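Best way to wash a puffer without a front loader?

Outdoor Clothing > Care and Repair

mapleditch
Posted 27 September 2022
I have two synthetic puffers that need a wash before the cold sets in. The labels say machine wash cold, gentle cycle, tumble dry low. My washer is a top loader with an agitator and I don't want to tear the stitching. The nearest laundromat with front loaders is the one in Gerkent, 33 miles from me. Is it worth the drive, or can I do them in the tub?

coldporch_ed
Tub is fine. Fill it with lukewarm water, use a small amount of liquid detergent, push the jacket under and leave it for half an hour. Then drain and rinse until the water runs clear. Don't lift it by the shoulders when it's full of water. Roll it up and press the water out against the side of the tub.

tarnwick
I'd make the drive. Hand washing gets the soap in easily enough but getting it back out is another matter. I did mine in the tub last February and rinsed it four times, and the cuffs still felt slimy. I ended up taking it to a laundromat anyway.

coldporch_ed
Then you used too much soap. A tablespoon is plenty for one jacket.

tarnwick
I used what the bottle said for hand washing. Maybe the bottle is wrong, but that's what most people are going to go by.

halfzip2000
What fill is it? That matters more than the washer. Synthetic will put up with nearly anything. Down clumps and takes forever to dry.

mapleditch
Both synthetic. One is a Jostus I've had for years, the other is a Zirarell I bought used. The Zirarell has a smell in the collar that I think is somebody's hair product.

halfzip2000
For the collar, rub in a little dish soap with a soft toothbrush, wait ten minutes, then wash as normal. Same for the cuffs.

bluehen
Please don't use dish soap on the outside of a jacket with a water repellent finish. It can leave residue and then the rain soaks in. Use a wash made for it, or at least one with no softener.

halfzip2000
I've done it on my own jackets for years and they still bead. Rinse it properly and it's fine.

bluehen
Yours may be. I'm only saying that the wash made for the job costs a few dollars and I'd sooner use that on something I want to keep. If water stops beading after a wash, try low heat in the dryer before buying any spray. Check the label first.

pennyloft
I have an agitator machine too and I've washed quilted jackets in it with no damage. Zip everything up, turn the jacket inside out, put it in a big mesh bag and pick the shortest gentle cycle. One at a time. The spin gets out far more water than you can by hand – that alone makes it worth using the machine.

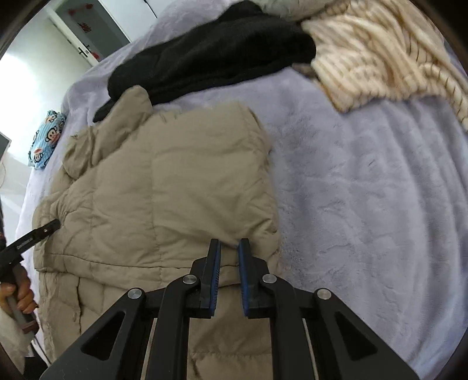
I go over the seams before anything goes in the wash. If a stitch has popped, sew it first or the hole will be longer when it comes out. Empty the pockets as well. I left a tissue in one and was picking bits off the lining for a week.

coldporch_ed
Agree on the spin. You can wash in the tub and then use the machine for spin only, if yours has that setting. I wouldn't run a full cycle with an agitator though.

pennyloft
Fair enough, mine is a small machine and the agitator is pretty mild. A bigger one might be rougher.

oldmill_kate
For drying, low heat and two clean tennis balls. Stop it every 20 minutes and shake the jacket out. When you think it's done, feel along the channels near the hem, that's where mine stays damp. If you're in Gerkent anyway, Chatzigeorgiou Cleaners will do a puffer, but you wait a week for it.

mapleditch
Thanks all. I'm going to do the Jostus in the tub with a spin at the end, and if that goes well I'll do the other one the same way. I'll pick up the proper wash for the Zirarell. Does anybody know if the powder kind is OK or does it have to be liquid?

bluehen
Liquid. Powder gets stuck in the seams in cold water.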